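4.2 The jute tote

I'll admit I went into this part of the study expecting to write two paragraphs about jute and move on. Cotton totes had been easy (see 4.1), and the Zindholm tote looked like the same bag in a rougher cloth. Then we started packing it, and I ended up with more notes on this one bag than on all the cotton ones put together!

Of the 224 packings in the full set, 25 used jute. Every one of them began with the bag lying on its side, the way people lay a bag down at home when they want to slide something long into it. I kept the Lobo protocol from the cotton work for everything else: same table, same kinds of soft and semi-soft items, same scoring sheet from the Girnanell pilot. The one change was that I let the handles fall wherever they fell. With cotton we had been tucking them back first, and I've come to think that made our cotton numbers look a bit kinder than they should.

What I noticed first is how much of the work the hem does. Jute is stiff, so the mouth holds a shape on its own, and I love that about it. But the shape it holds is whatever shape it was folded into in November when the bags were shipped to us, and a few of ours had a lip that leaned inward. An item that touches the lip on the way in pushes the whole bag along the table. Cotton just gives way and bunches up, so you lose the opening but the bag stays put.

Figure 6. Plain gray surface with a thin dark seam, close up (first and second); jute tote on its side on the white tabletop, with an orange and cream striped item partly in its mouth (third). 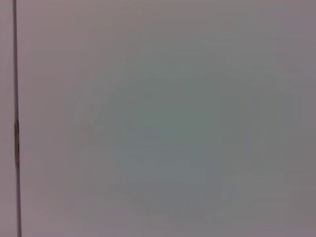
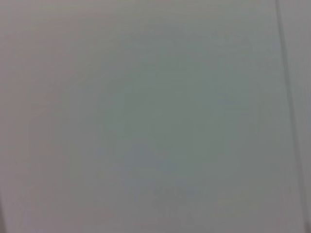
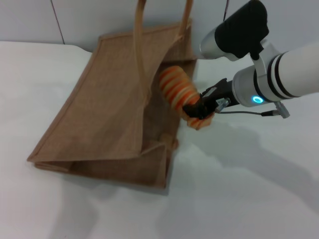

Should the handles be moved out of the way before packing a jute tote?

Move them if they hang across the mouth, and leave them alone if they lie flat against the side panel.

That's the rule I settled on, anyway. In six of the jute packings a handle ended up inside the bag under the item, and those are scored as complete but untidy, same as a twisted strap would be in the Giltholm scheme. I went back and forth on this for a while, and I can see someone scoring them harder.

The other thing I'd like to look at is the gusset. When the lower corner folds outward the opening gets wider at the bottom, and I suspect (no numbers yet) that this suits round items better than flat ones. Flat items are covered in 4.3, along with the paper bags.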